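Milby House Residents – House Meeting Minutes, March

Present: Kartini Halim (chair), Danjuma Balogun, Ekaette Bako, Rakiya Isah, Halima Yusuf (minutes, arrived 7:10, first item from Kartini's notes)
Apologies: top floor, both rooms
Start 7:00 pm, shared kitchen

1. Last minutes
Read, agreed. One correction – the vacuum was Rakiya's to begin with, not the house's. She is happy for it to stay in the hall closet as long as people empty it.

2. Money
House kitty stands at $1,413. Includes the deposit back from Khondokar for the old water cooler. Ekaette wants receipts in the envelope, not photos of receipts in the group chat. Agreed. Danjuma owes two receipts from February (dish soap, light bulbs), will look.
Internet bill going up in the summer. Kartini to call and ask what else they have. No decision tonight.

3. Fridge
Same as last time. Labels. Anything with no name on it by the night before trash pickup gets thrown out, incl. sauces. Rakiya asked about the shared shelf – stays, butter and milk only. Someone's soup had been in there since the last meeting, gone now.
Freezer needs defrosting. Danjuma + Halima, towels down first. Last year it got under the floor trim.

4. Kitchen counter
Long one. The marble by the wall has turned into the place everyone leaves phones, cases, chargers, mail, keys. Ekaette can't roll out dough without moving everybody's stuff and doesn't want to be the person who got flour in a phone. Fair point.
Danjuma said the counter is the only spot with decent outlets. Also fair. Rakiya – two of the phones are old ones waiting to be wiped and handed on, she's been meaning to do it for weeks.
Counter as it stands: 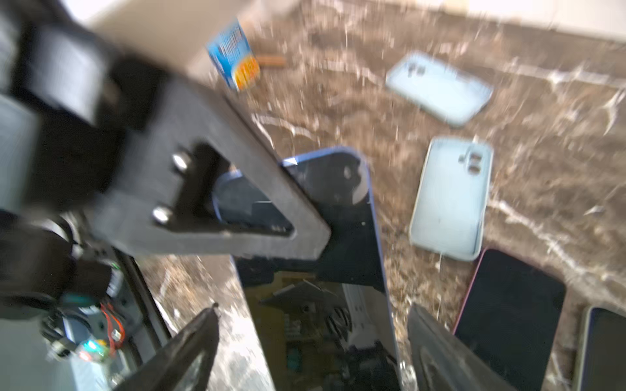
Item 4 – phones and light blue cases on the counter

Cases were the other half of it. Two the same color, so people pick up the wrong one, then it doesn't fit and it gets put back somewhere else. Kartini suggested initials inside in marker. Halima says marker rubs off, use a sticker. Left to owners.
Discussion of a basket vs. a shelf. Basket – cheap, but things get scratched piled up together. Shelf – needs drilling, landlord has to say yes. Ekaette had seen a letter rack type thing at Gradisa with slots, $24, would hold phones upright and keep them off the stone. Five slots, five of us downstairs. Top floor keep theirs upstairs anyway.
Danjuma asked whether the rack just moves the mess to the hall. Probably, but the hall isn't where we cook.
Vote: rack, all in favor. Goes on the hall table next to the outlet. Ekaette to buy, out of kitty, reciept in envelope.
Also agreed:
– counter clear of phones and cases while anyone is cooking
– old phones to be wiped and out of the kitchen before next meeting (Rakiya)
– spare cases nobody claims go in the donation bag
– no acid on the marble. No vinegar spray, no lemon. Kartini has the right cleaner under the sink, green cap. Cutting boards always

5. Drawer under the counter
Came up because of item 4. Full of cables. Halima offered to sort, will lay them all out one evening, take what's yours, rest goes to electronics recycling. Rakiya wants the long white one kept, it fits her reading lamp. Batteries in a seperate jar, not loose in with the cutlery overflow.

6. Washing machine
The Rotov still stops mid cycle on the warm setting. Repair man canceled twice. Use cold for now. Kartini to call again, if no luck ask the landlord for a different company. Danjuma – please take wet things out when it ends, not the next morning.

7. Cleaning rota
Kitchen: Halima, then Danjuma
Bathroom: Ekaette, then Kartini
Hall and stairs: Rakiya, both weeks (swapped with Halima)
Trash as on the sheet by the door.

8. AOB
Guests – put it in the chat if somebody's staying over more than one night.
Back door sticks again, plane the bottom edge or wait for dry weather. Waiting.
Danjuma's cousin has a toaster oven going free. Where would it go? Not the counter. Parked until the rack is in.

Actions
Kartini – internet, Rotov repair
Ekaette – rack from Gradisa
Rakiya – old phones
Halima – cable drawer, freezer w/ Danjuma
Danjuma – receipts, freezer, measure toaster oven

Closed 8:05. Next meeting same time, Rakiya to bring snacks.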